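Search this site Search

Reading Notes 4: Slow Characters in Folk Tales
Course reader: Areeba Zaidi, Grelham

In many tales the slow animal meets a fast one. The teller must decide early who the listener will love. Please read the two short tales in the packet before class.

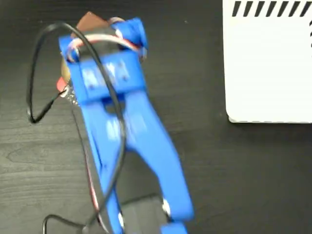
Why does the teller repeat the same sentence so often?
Repetition helps the listener to remember, and it gives the teller time to think of the next part.

Write your own version in up to 600 words. Keep the repeated sentence short, and change it only one time, near the end. 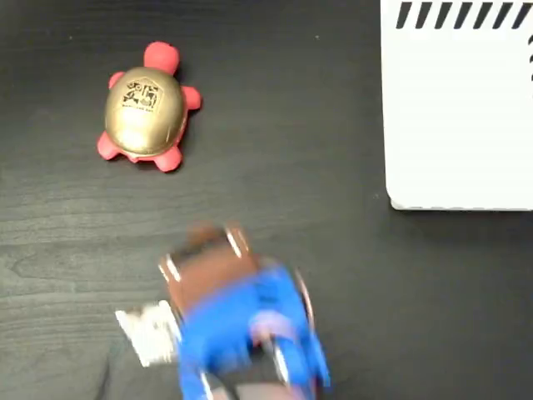 A slow character needs one detail that the listener can keep in mind. Choose it before you write the first line. For a turtle it could be a gold shell over a red body, like the toy one here, and then the shell can come back in each episode. Do not give the hare such a detail.

Drafts are due 30th March.

Related notes
Notes 3: The Youngest Child
Notes 5: Tricksters and Their Debts
How to Mark a Draft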